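## The Small Stuff

Most homes have one drawer where the little things end up. Keys to a bike lock sold two summers ago, beads off a broken bracelet, a cord that belonged to something.

In Plurholm, a bead and trinket shop called Femeo has run a sorting evening every June. People bring up to 200 loose pieces and go home with far fewer. The shop's advice is simple: use a shallow tray with straight walls, put it on a bed, and work on the bedspread. Fabric keeps beads from rolling. 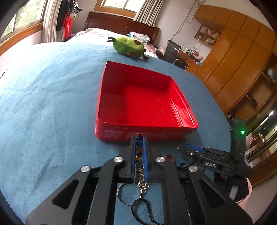 *A short strand of beads and a key ring with a black braided cord, beside a red tray on a blue bedspread.*

Key rings come first. Take off any key you can't name. Ball chains tangle with everything, so lay them out straight before you put them away. Beads still on a string should stay on it, even if the string is short. Restringing is a separate job.

Femeo sells lidded tins for what's left, copied from a 1945 button tin that sits by the register. An old jam jar works too. Label it and put it back in the drawer.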